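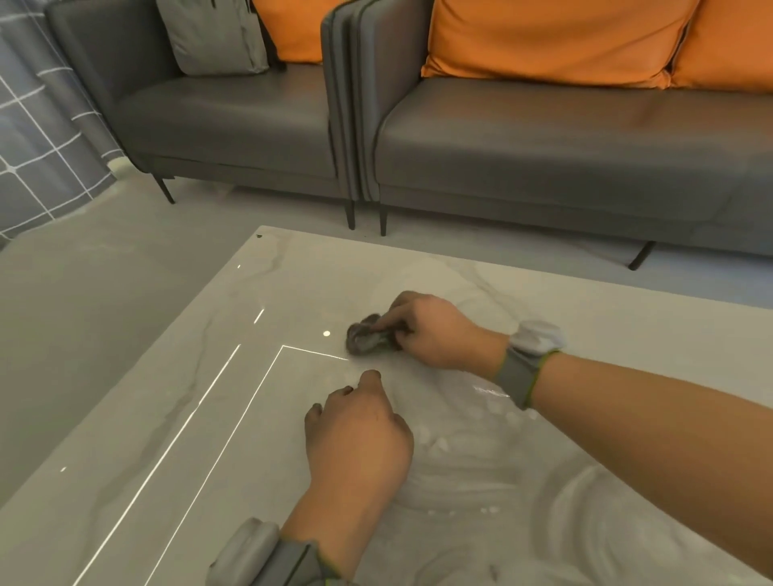

Wiping down a marble coffee table with a grey cloth.

Trurnby Household Chores Diary: data notes

Contents

The Trurnby diary is a record of who does which housework, when, and how long it takes. 87 households kept a written diary for four weeks in October and into the month after. There are 2,640 diary days in the main file, one row per household per day on which at least one entry was made. Days with no entry are left out, so do not read a missing day as a day without chores.

Files

diary_days.csv - one row per household per day
tasks.csv - the task list, 137 codes with short labels
homes.csv - household size, number of rooms, garden yes/no
comments.txt - the free comments, names removed

How it was collected

Each adult filled in a paper booklet in the evening. Booklets were posted back to the Dotix office, where Berkay Ertürk typed them up and Carola Ruppert checked them against the originals. She found 641 entries where the handwriting could be read two ways. These have a 1 in the column "unclear" and the more likely reading in "task".

Task codes

Codes starting with K are kitchen, L living room, B bathroom, G garden. Dusting and wiping share a code in the living room (L04) but not in the kitchen, where wiping worktops is K02. This was a mistake in the first booklet and we kept it so that the weeks could be compared. Ironing has no room letter.

Known problems

- Times are in minutes, and most people rounded to the nearest five.
- Friday is thin. Several booklets had the Friday page stuck to the one before it.
- Two people in the same home sometimes wrote down the same job. We have not merged these.
- "Tidying" (L01) means whatever the writer wanted it to mean.

Use

Free for teaching and for your own study. Please do not try to work out who the households are. If you publish a table from the diary, name the version you used. Corrections to the task list are welcome.

Contact: Carola Ruppert, Dotix | © Dotix, Trurnby diary | Back to top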